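The woman who builds drawers for lipsticks

Tyra Solheim answers the door with a smear of white paint on her wrist and apologizes for it twice before I have my coat off. She has been up since five, she tells me, sanding an edge that would not behave, and there is coffee if I don't mind it strong.

We sit in the back room of her apartment in Dostton, where she makes small organizers for makeup and creams and all the little pots that tend to wander across a bathroom shelf. She sells them under the name Koltus, mostly at the Friday market and to people who heard about her from a sister or a neighbor. It began with her own dresser.

"I had a lovely old dresser and you couldn't see one inch of it," she says. "I'd open a cream in October and find it again in spring, under a scarf. So I cut up some board and made a little tower with a drawer in it, and it leaned like you wouldn't believe, but I used it every single morning."

That first one leaned because she had relied on glue alone. These days she cuts tabs and slots, so the pieces hold each other while she works, and she likes to leave the slots showing on the front. Her friend Idun Boström, who used to build stage sets and taught her the trick over a long weekend, thinks she should fill them in and paint over them. They have been arguing about it, very happily, for 3 years.
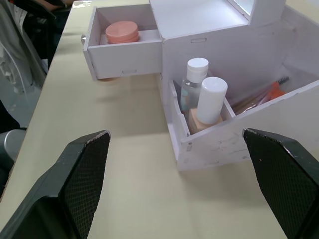
"I always test a drawer with a real jar in it," Tyra goes on, pouring me more coffee without asking. "An empty drawer will slide for anybody. You put some face cream in there, toward the back where people push things, and then you pull it all the way out and see if it droops. And the knob matters so much! I spend longer choosing knobs than anything else, and I've got a whole cookie tin of them in the closet."

She is cheerful about the scuffs, too. White shows every fingerprint, and the ones she keeps for herself get knocked about while she works out the next version. Customers do sometimes ask for black or dark green, and she has tried both, but she says she missed being able to see the shadows inside the compartments, and she went back.

How many has she made? She laughs and goes looking for a notebook, which takes a while, and comes back with the number 360 written on the last page and underlined. A gift shop called Pratel once asked her for 200 in a single order, and she lay awake over it for a week before writing back to say no.

"I would have had to stop talking to people while I worked," she says. "And that's half the fun, isn't it?"

By the time I get up to leave it is past noon, and she is already telling me about the next one, which will have a wider drawer at the bottom for hairbrushes. Idun is coming over after supper to look at the slots.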